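Irel Community Pantry – Sorting Table Check
Thursday, June 12, 2025
Checked by: Nyokabi Kinyua

Thanks, everyone, for leaving the sheet from last time clipped where I could find it. I have written more than the boxes allow, as usual, so please bear with me and read to the bottom before you start your shift.

1. Tabletop
Result: OK
Comment: No splinters along the front edge, and the legs are steady after the screws were tightened. Please keep using the mild soap. The stronger Daritz spray leaves a film on the wood that I can still smell the next morning.

2. Tinned food
Result: OK, with one reminder
Comment: I run a thumb around every rim and turn each tin over before it goes in a parcel. Small dents in the side are fine by me, but anything dented on the seam, swollen or rusty goes in the discard tub, even if it seems a shame. The short tins are the ones that get missed, I find – they hide behind the taller ones. Labels should face forward so the next person can read them.
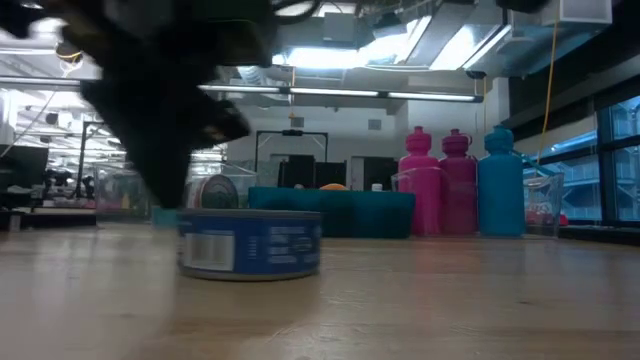
3. Drink bottles
Result: Needs attention
Comment: The pink, magenta and turquoise sports bottles are lovely and bright, and the kids will be thrilled with them! Before they go out, though, each one needs its pull-top spout taken apart and washed in hot water. Let them dry with the caps off overnight. If a spout is chewed or the seal has gone hard, put the bottle aside for me and I'll see whether Macedo has spare lids.

4. Bins and clear containers
Result: OK
Comment: Nothing stacked above the rim, please. The long teal bin is awkward for one person once it's full, so take an end each. Check the clear ones for cracks at the corners, where they always seem to go first.

5. Walkway and cords
Result: OK
Comment: Clear on both sides when I came through. Flano deliveries go against the wall until they've been sorted.

To follow up
– Spouts washed and signed off (2 people, please)
– New bottle brush
– Fresh pad of discard labels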